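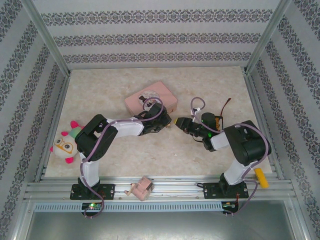
How to find out whether a robot can do your chore

People ask me all the time if a machine can do the dishes, fold the towels or pack the orders yet. My answer is a question: which dishes, and who is going to stand next to it? If you have a two-armed robot, or are thinking of spending real money on one, run this test before you promise anything to your family or your boss. It takes an afternoon and a strong cup of coffee.

Step 1. Pick one chore and shrink it

"Tidy the kids' room" is a career. "Take the lid off a gift box, put a toy in, put the lid back on" is a chore. Write it as a single sentence. If you need the word "then" more than three times, cut it in half.

I like boxes. A lid needs one hand to hold and one to pull, so you learn quickly whether your two arms are on speaking terms.

Step 2. Do it yourself, badly

Put on oven mitts and do the job with two fingers of each hand. Marilou Pascual, who taught me this at Frandsen, made every new hire do it before they touched a controller. If you can't manage it in mitts, the robot will not surprise you.

Step 3. Drive the arms by hand

Before any learning software gets involved, steer the arms through the chore yourself. Do it 12 times. You are checking reach and grip, and whether the cables snag at full stretch. Route them with slack and tie them down away from the fingers. Keep one hand near the stop button and everybody else's hands out of the workspace.

Step 4. Let it try alone

Start each run with the box in a slightly different spot. A robot that only works when the box sits on a pencil mark has learned the pencil mark. Do 80 runs and write each one down as done, done with help, or no. "Almost" goes under no. You will want to argue with this rule by run 14.

Step 5. Time it honestly

Start the clock when you begin setting up, and stop it when everything is put away again. Our best week on the box job at Flalholm came out at roughly 11 minutes per toy, counting resets. A bored eight-year-old is faster and will take payment in crackers.

Reading your results

Mostly "done": try a second box with a tighter lid.
Mostly "done with help": you have a helper who needs a helper. Fine for research, less fine for Monday's laundry equivalent.
Mostly "no": go back to step 1 and shrink the chore again.

On a shop floor, where the same part turns up in the same place all day, the numbers get much kinder. Homes are harder – the box moves, the light changes and the dog has views. Keep your score sheets and repeat the test after each software update, using the same box if it still has corners.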